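Prerwood Open Cube Shelving
Set-Up Guide, Section 3: Leveling, Fixing and First Loading

Revised 12 June 2022. Replaces the October sheet that came folded in the hardware bag. If you still have that sheet, recycle it. It told people to load the unit before fixing it to the wall, and we disagree with whoever wrote that.

This section assumes the carcass is built and lying on its back, with the central divider in and all the shelves seated. If any shelf rocks when you press a corner, go back to Section 2. Wall fixings will not cure a shelf that was never pushed home, whatever the reviews say.

What you need

Spirit level, long enough to span at least one full compartment
Pencil
Drill and a bit that suits your wall
Wall brackets (bag C)
Felt pads (bag C)
Cover caps (bag D)
A second person

The box says one person can do this. We have watched one person do this. Get a second person.

3.1 Choosing the spot

1. Pick a wall, then look at the floor in front of it. A unit this size shows up every dip in a wood floor, and a wood floor that looks flat from standing height often isn't.

2. Set the level on the floor where the unit will stand, first along the wall and then out from it. Mark the low points in pencil on a scrap of tape, so that you don't write on the boards.

3. Check for baseboard. The back of the unit is straight from top to bottom and has no notch cut out for it. If your baseboard is thick, there will be a gap at the top, and you will need a spacer behind each bracket. Bag C doesn't include spacers. It should.

CAUTION: Do not place the unit over a floor vent or against a radiator. The panels are rated for ordinary rooms. We make no promises about warm, damp air, and we would be wary of any shelf maker who did.

3.2 Standing the unit up

4. Clear the floor on the side the unit will swing toward. Move rugs as well.

5. Stick the felt pads to the underside of the base, including one under the central divider. The divider carries more of the load than the outer sides do, and it's the place people leave bare.

6. With one person at each end, lift from the top panel. Do not lift by the shelves. They will hold for a while and then one of them won't.

7. Walk the unit upright and back it toward the wall. Leave enough room to reach behind it.

Note: You may read that a unit can be slid across a wood floor on a folded towel. It can, on a clean floor with no grit under the towel. We would sooner lift it again.

3.3 Leveling

8. Put the level on the floor of a compartment near the middle, on one side of the central divider. Then repeat on the other side. The two readings should agree. If they don't, the base is twisted, and you need to shim one corner before doing anything else.

9. Slide shims in from the front, thin end first. Two thin shims stacked with their slopes opposed make a flat packer. One fat shim makes a seesaw.

10. Check that the uprights are plumb. People skip this step once the shelves read level, on the theory that the carcass must be square. The carcass is as square as the floor it was built on.

11. Sight along the front edges of the panels from one end. With light coming across them, the edges show as bright lines, and a shelf that dips in the middle is easy to pick out. This takes a moment and is more use than any phone app we have tried.

Note on phone levels: We tested several and got several answers from the same shelf. Use a real one.

3.4 Fixing to the wall

WARNING: An open unit with no doors and no drawers still tips. Children climb shelves with open fronts because they look like ladders. Fix the unit to the wall before you put anything heavy on it, even if it feels solid, and even if you have no children at home.

12. Hold each bracket against the top panel and mark its position on the wall.

13. Find out what the wall is made of. Knocking on it tells you less than you think. Use a stud finder, or drill a small test hole where the unit will hide it.

14. Choose fixings to suit. We don't supply wall screws, because a screw that is right for brick is useless in drywall. Be careful of any kit sold as suitable for all walls.

15. Fix the brackets to the unit first and leave the screws a little slack. Fix to the wall, then tighten everything.

16. Pull the top of the unit toward you with one hand. It should not move. If it does, the fixing has failed, and a tighter screw in the same hole will not save it. Move to a fresh spot.

3.5 Holes and cover caps

The panels are drilled at the factory, and some holes stay open after assembly. You haven't lost any parts. The same panels are used across the Kurkport range, and the spare holes suit fittings that your unit may not have.

17. Press a cap from bag D into any open hole that bothers you. Caps are white and sit nearly flush. They don't disappear, and up close you will see a ring.

18. Leave holes uncapped if you expect to add dividers or inserts later. Prying a cap out marks the surface more often than the packaging admits.

Note: The Breathnach door insert uses its own holes and comes with a paper template. Tape the template in place and measure it against the compartment before drilling. We have seen templates printed slightly small.

3.6 First loading

Most guides stop once the shelves are on the wall. Most complaints we get come from the week after.

19. Wipe each compartment with a dry cloth, then a barely damp one, then dry again. Factory dust is fine and pale and you won't see it on white panels until it is on your things.

20. Start with the lowest row. Put the heaviest things there, and put them on both sides of the divider. Loading one half to the top while the other stands bare puts a strain on the joints that they were not made for.

21. Before you fill a row, try one small everyday thing in it and stand back. Move it up a row, then down. You'll learn more about which compartments you can reach and see into than you will from a drawing. A piece of fruit will do.
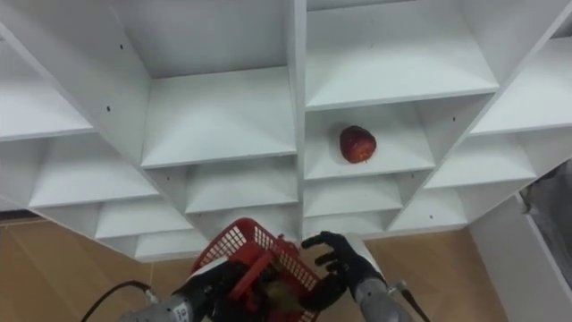
22. Look at that one compartment from the side as well as from the front. Anything set toward the back sits in shadow, and from an angle the uprights hide more than you would expect. If you can't find it easily with the rest of the unit bare, you won't find it when the unit is full.

23. Bring everyday things forward. Leave a hand's width at the front for things that roll.

24. Work upward and stop when it looks a little underfilled. It will fill itself.

CAUTION: Fruit left directly on the panel can mark it. Once you've settled on a place for it, use a bowl or a tray. The finish is described in our own brochure as wipe clean, and it is, if you wipe it the same day.

3.7 Inserts and baskets

Inserts sold for cube shelving are described as universal. They aren't. Measure the inside of the compartment at the front and again at the back, and take the smaller figure. Compartments in this unit are not all the same size, so measure the one you intend to use.

Filta fabric bins fit the square compartments with a little to spare. They sag when filled with books. Use them for light things such as scarves or toys, and don't believe the picture on the label.

Avoid rigid baskets with metal feet unless you add pads. They scratch the shelf each time they are pulled out.

3.8 Checks after loading

Check the level again once the unit has stood loaded for 2 weeks. Floors give, and felt pads pack down. If a shelf has begun to bow, move weight off it to a lower one. Turning the shelf over is a popular tip and we don't recommend it. You'll have a shelf that bows the other way for a time and then bows the first way again.

Retighten the wall brackets at the same visit. After that, once a year is enough.

Common faults

Unit rocks corner to corner: shim missing or slipped. See step 9.

Gap at the top against the wall: baseboard. See step 3.

One shelf reads out of level and the rest are fine: the shelf is not seated. Unload it and press down firmly at all four corners.

Panel edge chipped: ask for touch-up stick, part 3791. It covers small chips well and large ones badly. For a large chip, ask for a new panel instead, and send a photo of the whole panel along with the close-up.

Creaking when loaded: usually the base on a wood floor with a pad missing under the divider. Oiling the joints won't help and will stain.

Section 4 covers taking the unit apart and moving it. Please read it before the moving van comes. The wall brackets come off first.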